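Kursunterlagen Nahttechnik, Teil 2: Einzelknopfnaht am Übungspad

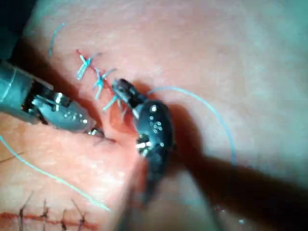 Wie groß soll der Abstand zwischen zwei Einzelknopfnähten sein?
So groß wie der Abstand vom Einstich zum Ausstich, quer über die Wunde gemessen. Wer 5 mm vom Wundrand einsticht und 5 mm jenseits davon aussticht, setzt die nächste Naht also 10 mm weiter. Am Pad darf es zum Üben etwas enger sein, aber der Abstand soll über die ganze Länge gleich bleiben.

Diese Unterlagen gehören zum zweiten Kursnachmittag im Übungsraum Tarkcombe. Teil 1 (Instrumentenkunde, Fadenmaterial, Nadelformen) wird vorausgesetzt und nicht wiederholt. Wer Teil 1 versäumt hat, liest bitte das Skript vorher und meldet sich bei Roxana Lazăr wegen eines Nachholtermins.

1. Das Pad

Das Übungspad besteht aus weichem, rosafarbenem Kunststoff, in den vor der Übung ein Schnitt gesetzt wird. Der Schnitt ist rot und damit auch bei schrägem Blick gut zu finden. Die Oberfläche gibt unter Druck nach und wölbt sich, sobald ein Instrument sie von der Seite fasst. Das ist für die Übung erwünscht. Haut und Faszie verhalten sich im Einzelnen anders, aber die Grundfrage ist dieselbe: Wie viel Zug ist nötig, damit die Ränder zusammenkommen, und ab wann schneidet der Faden ein?

Drei Dinge, die am Pad anders sind als am Gewebe:

Das Pad blutet nicht. Der Stich bleibt also immer sichtbar, auch wenn er falsch sitzt.
Das Pad schwillt nicht. Eine zu feste Naht sieht am Ende der Stunde noch genauso aus wie am Anfang. Am Patienten kommt in den Tagen danach das Ödem hinzu, und was gerade noch gepasst hat, ist dann zu eng.
Das Pad reißt leichter aus. Wer die Nadel nicht ihrer Krümmung nach führt, sieht einen länglichen Schlitz statt eines runden Einstichs. Solche Schlitze bitte nicht übernähen, sondern daneben neu ansetzen.

Jedes Pad wird von beiden Seiten benutzt. Erst wenn auf der Rückseite kein Platz mehr für einen Schnitt ist, kommt es in die Tonne. Die Pads sind unter der Bestellnummer 1641 im Schrank abgelegt, Entnahme bitte auf der Liste eintragen.

2. Faden

Wir arbeiten in diesem Teil mit blauem Faden. Die Farbe hat mit der Festigkeit nichts zu tun, sie hebt sich nur gut vom Pad ab. Monofile Fäden gleiten leicht durch das Material und halten den Knoten schlechter, geflochtene Fäden halten den Knoten besser und sägen beim Durchziehen etwas. Für die Einzelknopfnaht an der Haut ist monofiles, nicht resorbierbares Material üblich.

Das lange Fadenende liegt während der Naht dort, wo man nicht arbeitet. Es klingt banal, macht aber den größten Teil der verlorenen Zeit aus: Der Faden liegt über der Wunde, gerät unter das Instrument oder in die Schlinge der vorigen Naht. Vor jedem Stich also einmal hinsehen, wo das lange Ende ist, und es zur Seite legen. Abgeschnittene Fadenreste kommen vom Pad herunter. Ein loser Rest neben dem Schnitt wird leicht mit dem Arbeitsfaden verwechselt - besonders unter Vergrößerung, wenn man nur einen kleinen Ausschnitt sieht.

3. Ablauf der Einzelknopfnaht

a) Nadel fassen. Der Nadelhalter greift die Nadel zwischen mittlerem und hinterem Drittel, im rechten Winkel zur Backe. Nicht am Fadenansatz greifen, dort verbiegt sie.

b) Wundrand anheben. Die Pinzette oder Fasszange hält den Rand, sie quetscht ihn nicht. Wenn auf dem Pad nach dem Loslassen ein Abdruck stehen bleibt, war der Griff zu fest.

c) Einstich senkrecht zur Oberfläche. Die häufigste Abweichung ist der flache Einstich. Er führt dazu, dass die Ränder sich nach innen rollen.

d) Nadel der Krümmung folgend durchführen. Die Bewegung kommt aus der Drehung des Handgelenks, nicht aus dem Schieben des Arms.

e) Austritt in der Wunde, Nadel neu fassen, Gegenseite. Bei kleinen Wunden können beide Ränder in einem Zug gefasst werden. Für diesen Kurs bitte immer zwei getrennte Züge, auch wenn es in einem ginge.

f) Faden nachziehen, bis ein kurzes Ende bleibt. Drei Zentimeter reichen für den Instrumentenknoten. Ein längeres kurzes Ende kostet Faden und verheddert sich.

g) Knoten. Erste Lage doppelt geschlungen, dann zwei einfache Lagen gegenläufig. Die Enden werden bei jeder Lage zur jeweils anderen Seite gezogen, sonst entsteht ein Rutschknoten.

h) Knoten seitlich legen. Er sitzt neben der Wunde über einem der Einstiche und bei allen Nähten auf derselben Seite.

i) Abschneiden. Bei Hautnähten etwa fünf Millimeter stehen lassen. Die Enden müssen sich beim Fadenzug fassen lassen und dürfen nicht bis zur Nachbarnaht reichen.

4. Reihenfolge der Nähte

Es gibt zwei verbreitete Vorgehensweisen. Bei der ersten beginnt man an einem Ende und arbeitet sich Stich für Stich zum anderen vor. Bei der zweiten setzt man die erste Naht in die Mitte und halbiert dann die verbliebenen Strecken. Die zweite ist bei längeren und bei ungleich langen Wundrändern günstiger, weil sich der Überschuss verteilt und kein Zipfel am Ende stehen bleibt.

Am geraden Schnitt im Pad üben wir zuerst das fortlaufende Setzen vom Ende her. Der gleichmäßige Abstand muss dabei aus dem Augenmaß kommen. Ein Lineal liegt bereit, soll aber erst nach der letzten Naht benutzt werden.

Zwischenfrage aus dem letzten Durchgang (Kibet Kioko): Muss man eine Naht, die deutlich zu weit weg sitzt, wieder herausnehmen? Am Pad nein, dort setzt man eine zusätzliche dazwischen und notiert es. Am Patienten hängt es davon ab, ob die Ränder an dieser Stelle klaffen.

5. Spannung

Die Ränder sollen sich berühren und leicht nach außen stehen. Wulstet sich das Pad zwischen den Einstichen deutlich auf, ist die Naht zu fest. Sieht man zwischen den Rändern noch einen durchgehenden Spalt, ist sie zu locker. Beides lässt sich nach der ersten Knotenlage noch korrigieren, nach der zweiten kaum noch.

Zum Prüfen alle Instrumente vom Pad nehmen. Solange eine Zange das Material zusammendrückt, sieht jede Naht besser aus, als sie ist.

6. Häufige Fehler aus den Protokollen

Fadenenden unterschiedlich lang. Meist wurde zu weit von der Naht entfernt geschnitten, mit halb geöffneter Schere. Spitze benutzen.

Knoten mitten auf der Wunde. Der letzte Zug ging senkrecht nach oben. Zum Schluss noch einmal zur Seite ziehen.

Nadel dreht sich im Nadelhalter. Entweder nicht fest genug geschlossen oder zu weit hinten in der Backe gefasst.

Faden reißt beim Knoten. Fast immer wurde er vorher mit dem Nadelhalter in der Mitte gefasst und angequetscht. Nur das Ende fassen, das abgeschnitten wird.

Stichtiefe links und rechts verschieden. Die Ränder stehen dann auf ungleicher Höhe, man fühlt eine Stufe. Auf der höheren Seite flacher, auf der tieferen Seite tiefer fassen.

7. Aufgabe

Ein Schnitt von 8 cm Länge, fortlaufend mit Einzelknopfnähten verschlossen, Abstand 10 mm. Ohne Zeitvorgabe im ersten Durchgang. Im zweiten Durchgang wird die Zeit notiert, sie geht aber nicht in die Bewertung ein.

Auf dem Bogen festhalten:
- Abstand jeder Naht zur vorigen, nachgemessen
- Lage des Knotens (Seite)
- Länge der Enden
- Stellen, an denen die Ränder klaffen oder einrollen
- Fadenverbrauch

Danach werden die Pads getauscht. Beurteilt wird die Arbeit der Nachbarin oder des Nachbarn, die eigene erst beim nächsten Termin. Reshma Gumede und Pádraig Ní Bhriain gehen während der Übung durch den Raum und beantworten Fragen, sie setzen keine Nähte vor. Wer eine Vorführung sehen möchte, sagt das bitte vor Beginn.

8. Fäden ziehen

Wird am selben Pad geübt, im Anschluss an die Beurteilung. Knoten mit der Pinzette anheben, den Faden auf einer Seite dicht unter dem Knoten durchtrennen, zur Wunde hin herausziehen. Zur Wunde hin, damit die Ränder beim Zug zusammengedrückt werden. Der Teil des Fadens, der außen lag, soll nicht durch den Stichkanal gezogen werden - deshalb der Schnitt dicht an der Oberfläche. Am Pad ist der Unterschied nicht zu spüren, die Handbewegung soll aber von Anfang an stimmen.

9. Aufräumen

Nadeln in den Abwurfbehälter, auch stumpfe und verbogene. Vor dem Verlassen des Platzes Nadeln zählen und mit der Ausgabe vergleichen. Fadenreste in den Restmüll. Instrumente geöffnet in die Schale legen. Pads mit Namen und Seite (A oder B) beschriften und in Fach 3 legen.

Lesestoff bis zum nächsten Termin: Skript Teil 3, Rückstichnähte nach Donati und Allgöwer. Fragen dazu bitte vorab schriftlich an Thảo Hoàng, Raum 1025.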